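Kitchen Planning, Unit 5: Storing Dry Goods
Tutor: Kadri Mägi, Ferkovdale evening classes

Measure first. Write down the depth of each cupboard with the door shut, then the height between shelves. The Clillow pull-out we looked at needs 42 cm of clear depth, so check yours before ordering.

Flour, rice and pasta go low down. Tins can go anywhere that takes the weight.

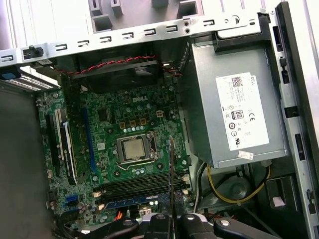
Tea and dried herbs keep their flavour longer away from the hob. A drawer works well if the jars are labelled on the lid. Most jars in the Navickas range are 11 cm tall and will not stand up in a shallow drawer, so lay them flat.

Open shelves look good but need wiping down weekly.
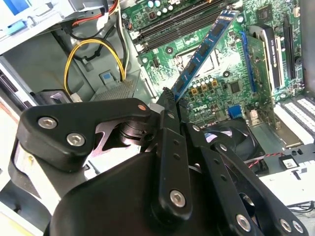
Blue memory module held above a green motherboard.

For the June session, bring a sketch of one wall of your kitchen with the sockets marked. Read the Pleleo leaflet on corner units, both sides.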